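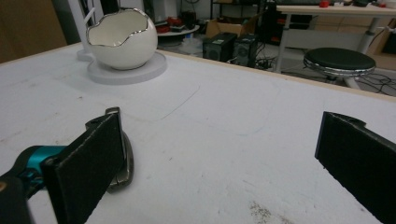

Fingers open over the near side of the table, eggshell bowl on its round base.

Subject: Re: [takasov-users] Gralberg hand grippers, pads and left/right mismatch
List: takasov-users

Hi Ha-neul, hi all,

Sorry for the slow answer, I wanted to go through our own pair first so I wasn't typing from memory. We run the hand-held Gralbergs at one table here in Clernton, and I've had both of them apart more often than I'd like to admit. Your message is quoted so people can follow along.

> From: Ha-neul Ryu
>
> We took over a two-gripper table from the Halliday building in July
> and I'm trying to get it into decent shape. Three things bug me.
> The left gripper closes with the pads touching at the tips first, so
> anything thin gets squeezed out toward the palm. The right one is fine.
> Second, the width reading on the left never goes back to zero after
> a break. And third, the white board on our table creeps. By the end
> of the day it has moved enough that I don't trust the start positions.
> What do you all do, and how often? I'd rather not send the left one
> back if it's something I can fix with a hex key.
>
> Ha-neul

OK! Put the shipping box away for now. The tips-first thing is almost always pad seating, and you can sort that out on the bench before lunch.

Take the pad screws out and pull both pads off the left gripper. Look at the back of each one. If there's a little ridge of old adhesive, or a crumb of something from the table, the pad sits tilted and the tips meet early. I scrape it with a plastic card (a blade will chew up the pad) and wipe it with alcohol. Then put the pads back with the screws just past loose, close the gripper gently on a flat piece of scrap – ours is a strip of acrylic – and tighten while it's closed. The pads line themselves up on the strip. Our left one went from a gap you could see from across the room to nothing, and I felt pretty silly about the month I'd spent blaming the linkage.

Then hold it closed in front of a bright lamp. You want an even sliver of light or none at all. If it's still wedge shaped after you've cleaned behind the pads, check the finger bracket. A bent bracket happens when somebody sets the gripper down on its fingers, so ask around (nicely).

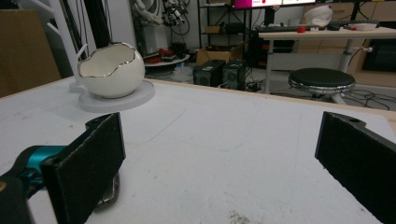

Pads open wide, with the cracked-eggshell bowl farther up the table.

On pad wear: I swap ours every 700 cycles whether they look bad or not. I used to go by eye and that was a mistake, because the face goes shiny so slowly that you don't notice until you're pinching twice as hard as you used to. Glossy ceramic is what gives it away first for us. A cardboard box or a foam block will let you get away with tired pads for ages, and then you go back to a smooth bowl and it slides around in your grip. Always swap both pads on a gripper together. One new and one old feels awful, and the object rolls toward the old one.

Now the zero. When you start up, the encoder takes whatever width it wakes up at as a reference, so if the gripper is lying on the table a bit open you've baked that into the whole session. Close it fully, hold it closed, then power up. And after any break where it's been unplugged, do it again. I know the Takasov notes say once a day is enough. In my experience it's enough if your cable never moves, and ours gets tugged plenty. Speaking of which, tug yours! With the live width on the screen, wiggle the cable right where it enters the body. If the number jumps, you've found your real problem and no amount of zeroing will cure it. We had exactly that and a new cable fixed it in 20 minutes, most of which went on getting the old strain relief off.

Route the cable back along your forearm, too. Straight down from the gripper it drags over the edge of the board, and it pulls on the connector every time you reach forward.
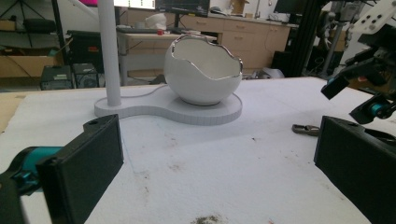 So, the creeping board. I'd stop fighting it with more tape until you've cleaned underneath. Lift the foam, vacuum the wood, wipe it, and let it dry properly. Dust is what lets it walk. Then tape the corners down and go over the tape with the back of a spoon. Once it's down, make pencil ticks on the wood where the board's edges fall, so you can see a shift first thing in the morning without measuring anything. I check the ticks before I even switch on the computers.

Stains on the foam I mostly leave alone. I tried scrubbing ours once and ended up with a fuzzy patch that snagged the base of whatever I set on it, so now I brush the crumbs off and live with the marks. Do brush, though. Grit gets picked up on the pads and from there it ends up in the finger joints, and a gritty joint feels just like a dry one. If you oil it without cleaning it first you've made grinding paste. Ask me how I know.

For the joints I use one small drop of light machine oil per pivot every 60 hours of use, wiped off right away, then open and close the thing 45 times by hand with a rag around it. That probably sounds fussy. The first few closes push out a gray film you really don't want landing on a white table, and the rest is me being stubborn about getting it all.

Snug up the screws on the dot plate while you're in there. If that plate is even a little loose, the tracking wanders and you'll swear it's the board moving. I'd do this one before you redo the tape, come to think of it, because some of your creep might be coming from there.
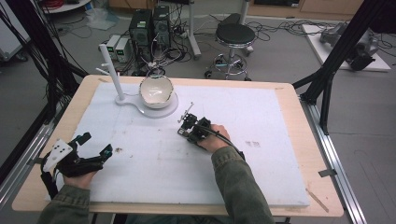
Someone wrote to me off-list on the same subject, so I'll paste that in too.

> Should the left and right grippers be set to the same closing feel?

Set them the same to start with, and then leave them alone unless one hand is always the one doing the steadying. Whatever you pick, write it on a piece of tape on the body. Ours got mixed up after a cleaning and it took me most of a Tuesday to work out why everything felt backwards.

Ha-neul, if the lamp check still shows a wedge after the acrylic strip trick, send me the distance between the bracket holes on both fingers and I'll measure mine to compare. I also have a spare left bracket in the drawer – it's scratched but straight, and you can have it for the postage.

Oh, and does your pair have the older teal joints with the metal clip behind the finger? The clip on ours loosens a bit over time and rattles, and I haven't found a good fix besides squeezing it gently with pliers. If anybody on the list has a better way I'd love to hear it.

Talk soon,
your neighbor with the squeaky gripper in Clernton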